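Gaspard Caron has been running bulky waste collections in Skumton long enough to recognise a sofa he has already taken away once. "It had a burn on the arm," he says. "Somebody had rescued it from us, sat on it for two years and rung us up again. I felt we should have said hello."

His crew made 1,630 collections last year, against 2,170 requests. The difference, he explains, is mostly people who book a slot and then find that a neighbour wants the thing after all. He doesn't mind those. He minds the ones who book a chair and put out a kitchen.

Adel Mahrous, who looks after the bookings, has a softer view. "People panic when they see a lorry. They think, what else have I got?" He once took a call from a man in Plollano asking whether a shed counted as one item. "I asked if there was anything in it. There was a long silence."

The council charges per item, and both men have heard every argument against it. Caron's favourite came from a woman who held that a bunk bed was a single bed with ambitions. 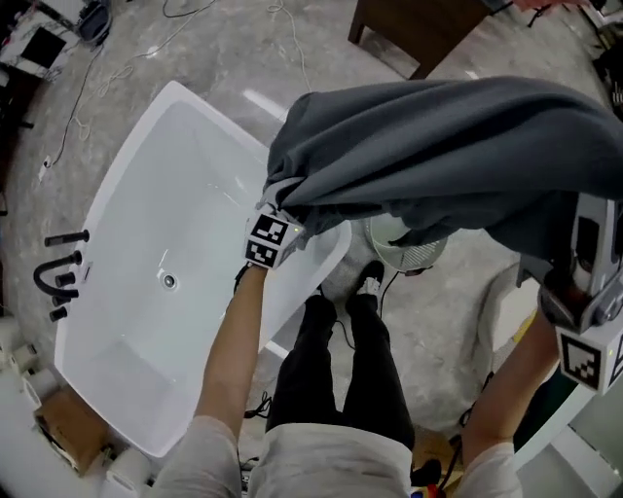
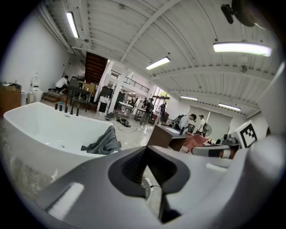 Bathroom things: a grey cloth and a white bath with black taps.

What they won't take

Paint, gas bottles and anything still plumbed in. "We're not fitters," says Caron. "You'd think that was clear from the lorry."

Mahrous keeps a list of refused items by the phone. It stood at 119 when we spoke in January, and he was waiting for a decision on a church organ.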